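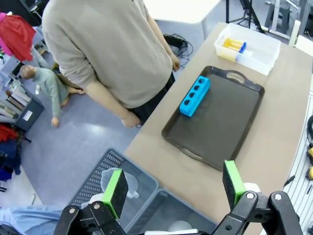
Tray and test-tube rack on the long table, practical skills room, Gesudley.

Gesudley Skills Rooms: progress report on the equipment grant, period from May
Prepared by Precious Lekota. 9 August 2026

We use cookies to remember your settings. Accept | Manage

1. Scope
The grant covers the storage and layout of small laboratory ware in the shared practical room. The room also serves the care courses, so the training mannequin, linen and course binders stay where they are and fall outside this work. Spending to date is 327 against a ceiling of 2,000. No change to the ceiling is requested.

2. Work done
Laboratory ware was previously kept in a single cupboard and issued by hand. It is now set out on the long table by type before each session and returned to the same positions afterwards. The working arrangement is as follows.

Tubes in use: blue rack, placed on the brown tray. The tray has a raised rim and a handle cut-out at each end, so rack and tray are moved together.
Tubes not in use: plastic bin, laid flat, caps on.
Flasks and measuring jugs: grey baskets.

Labels have been started but not completed. Drandex supplied the label stock in one width only, and it is too wide for some of the slots on the baskets. A narrower roll is on order.

3. Trial of the layout
The layout was tried over 14 sessions. Mean clearing time fell to 10 minutes, measured from the end of teaching to the table being free for the next group. Most of the remaining delay comes from flasks and jugs sharing the same baskets. Separating them fully is the main task for the next period. 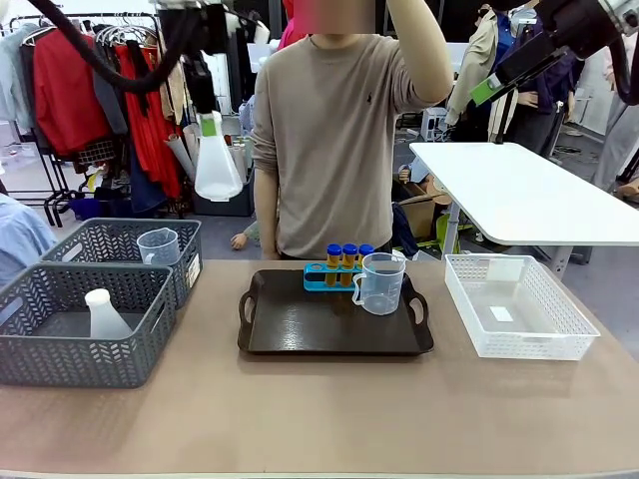

Gerrit Mathebula asked at the review whether the jugs needed a basket at all, given that they are used in every session and could stand on the side table. The point was accepted for trial. If the side table proves too crowded, the jugs will go back to a basket of their own.

4. Outstanding
Narrow labels, as above. A written list of contents for each basket, in draft with Anjana Selvanayagam. A second tray of the same pattern, quoted by Gukow but not ordered.

5. Risks
The tray surface is smooth and the rack can slide if the tray is tilted. A thin mat will be tested before any further trays are bought.

Shares: 3 | Comments: 3

Petronella Nkosi
Please put the basket lists on the wall as well as in the binder. The binder goes missing.

Brock Lemieux
Does the clearing time include wiping down the table?

Precious Lekota
Yes, wiping down is included. Wall copies will be added to section 4.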